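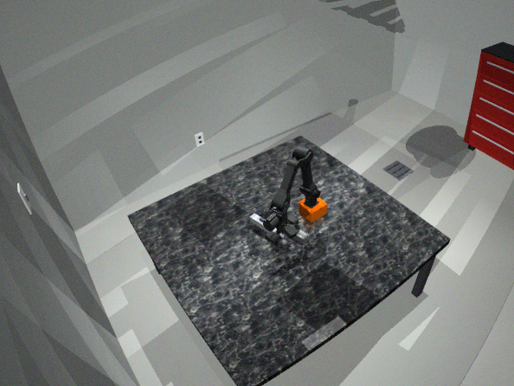 **greyheron** – September 2018

I've been taken on for the open exhibition at the Grovura and need six panels ready by the end of January. I normally paint on stretched canvas but the selectors asked for rigid supports this time, so I'm using birch ply and priming it myself. First attempt was with Cultent acrylic gesso, sanded between coats, and the oil paint sinks into it. The darks go dull within a couple of days and I can't judge my values. Three of the paintings are still lifes on stone, and I want a surface like the table top in the picture, black and charcoal with white veins running through it. On the primer I've got, black and charcoal end up the same flat grey. Should I be sealing the gesso, or using something else altogether?

---

**slow_drier**

Sinking is nearly always an absorbent ground. Acrylic gesso varies a lot by maker, and sanding opens it up more. I'd do one of two things:

- a thin coat of oil primer over what you've already got, left for a fortnight
- a coat of clear acrylic medium thinned with a bit of water, which you can paint on the next day

I prefer the oil primer. The brush moves better on it.

---

**tinplate**

How fine are you sanding? I had the same complaint years ago and was told to leave the last coat alone.

---

**greyheron**

I finished with 2000 grit. It felt lovely, like an eggshell.

---

**tinplate**

Much too fine, I'd say. You've polished the top and there's nothing for the paint to grip. I stop at 240 and wipe the dust off with a damp rag.

---

**slow_drier**

I don't agree that grit has much to do with sinking. Grip, yes. Sinking is the oil leaving the paint film, and that's down to the primer and whatever you thin with. What are you thinning with, and how much?

---

**greyheron**

Nikov odourless spirit, fairly generous in the first layer. No oil added until the second.

---

**slow_drier**

Then that's part of it. Use less spirit in the first layer and put the paint on with a stiffer brush. Ivory black is bad for going dull anyway. Try mixing your black from ultramarine and burnt umber and see whether it holds up better.

---

**lower_terrace**

Before you re-prime anything, try oiling out. Rub a very small amount of linseed and spirit into the dull patches with a lint-free cloth, wipe off as much as you can, carry on painting. It brings the darks back so you can judge them. I do it at the start of most sessions.

Also, don't match the stone from memory. Paint a strip of five greys on an offcut and keep it next to you. With veined stone I put the whole thing in at a middle charcoal, let it dry, then glaze the blacks and put the white in last, very thin and broken.

---

**tinplate**

I'd do the white wet into wet. Veins painted over a dry layer look like string lying on top of the stone.

---

**lower_terrace**

They do if you paint them as lines. Drag them sideways with a dry brush while the glaze is tacky and they sit down into it. Each to their own, but for small panels on a deadline I'd want to be able to wipe a vein off without losing what's under it.

---

**cold_studio**

Different point. Has anyone told you about the weight and hanging rules? The Grovura turned one of mine away at hand-in because it had cord on the back. They want mirror plates. There's also a handling charge, which was £100 for six works when I showed, and they take it even if nothing sells.

---

**greyheron**

Mirror plates I knew about. The handling charge I didn't. It isn't on the form I was sent, so I'll ring them.

---

**cold_studio**

It was on page 2 of the notes, the separate sheet. Worth checking it hasn't gone up.

---

**slow_drier**

On the ply: have you sealed the backs? Bare backs and six coats on the front will give you a curve by January. Bangash used to sell a ready-sealed birch panel that stayed flat. I don't know if they still do.

---

**greyheron**

Backs are bare. One has a slight bow already. I'll give them all two coats on the reverse tonight and put them under some books.

Bangash still list the panels but not in my size (I'm at 261 mm square, to fit frames I've already paid for).

Plan for now is oil primer on three and clear medium on the other three, mixed black on all of them. I'll keep lower_terrace's method for the stone because I know I'll want to wipe things off.

---

**tinplate**

Put a scrap aside with each primer and try the wet white on it. It's ten minutes' work.

---

**greyheron**

Will do. I've got plenty of offcuts.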